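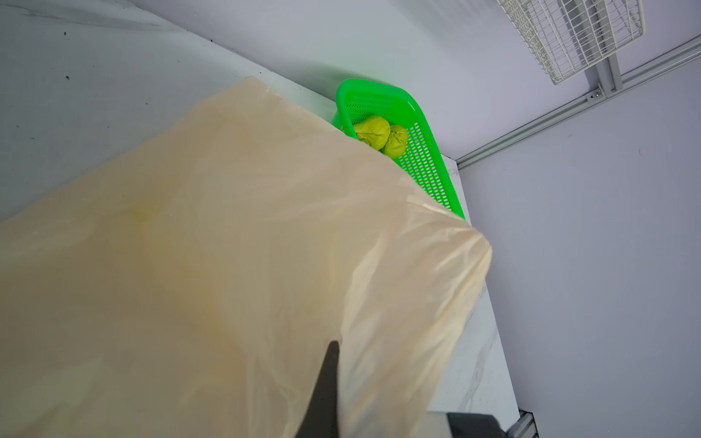 Adhiambo Athumani
September - Household entries

Home Entries A-Z Kitchen Storage Talk

Plastic shopping bag (also carrier bag, grocery bag, in some places poly bag). Thin film bag with two handles, given or sold at the till, used to get food from the shop to the kitchen. Entry covers the bag at home: unpacking, tying, keeping. For the making of film see Plastic film. For paper see Paper sack.

Form
Most common shape is the T-shirt bag, from the two loop handles that look like the straps of an undershirt. Side folds let it open out into a rough box. Flat when new, never quite flat again. Film is usually polyethylene, either the crackly kind (high density, thin, noisy) or the softer kind (low density, a bit stretchy). Color varies. White, cream and clear-ish films let the contents show, at least as tints and shapes. Bags and fruit packs often carry print: a shop name, a product name, a drawing of the fruit.

Use in the kitchen
Bag lands on the counter or table first. Heavy things come out before soft ones where possible. Fruit often goes from bag to an open basket, plastic or wire, with slots or mesh so air gets through. A basket with holes also rinses easy. Pears and other green fruit can sit out on the counter until they give a little near the stem. Bananas are a special case - they bruise under weight, so they go on top of the bag, or in their own bag, and they don't like the fridge before they are ripe. Skins go dark. Inside mostly fine.

Left in a tied bag, fruit sweats. Also ripens faster, as the gas it gives off stays in with it. Some cooks use this on purpose with hard pears. Paper does the same job with less damp.

Closing
Three usual ways.
Handle tie: the two handles crossed and pulled into a half knot. Holds for a walk home, opens with a tug.
Twist: top gathered, turned several times, tucked under. No knot, so the bag lives longer.
Full knot: whole neck of the bag tied on itself. Tight, hard to undo, film mostly tears. Best kept for trash.

A full bag is best lifted by both handles together. One handle alone tips the load and the film streches at the base of the loop, which is where most bags fail. Corners of boxes are the other cause.

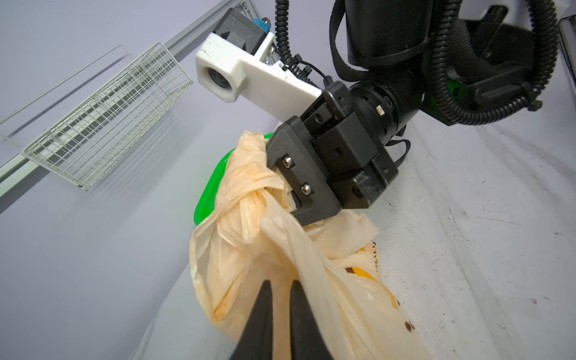
Sang Đồng disagrees on the knot: a full knot can be worked loose if the tail is twisted thin and pushed back through, and the entry should say so before telling people to tear good bags.

Noted. Works better on soft film than on the crackly sort.

Keeping and reuse
Folded into triangles, rolled, or stuffed in a bag of bags. In the Namska household survey kept for this entry, 24 bags in one kitchen drawer, 5 of them with holes. Holed ones can line a small bin if what goes in is dry. Bags that carried raw meat should not be used again for food. Crumbs shaken out first, and damp bags hung open to dry, otherwise they smell.

Thin film is not taken in most home recycling, it jams the sorting line. Some stores have a drop-off box by the door. 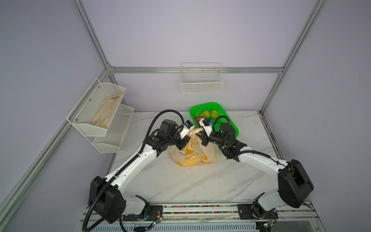 Shopping bag with banana print; fruit basket behind.

See also: Fruit basket, Bin liner, Drawer storge, Banana (keeping)

This site uses cookies to remember your settings. Accept / Manage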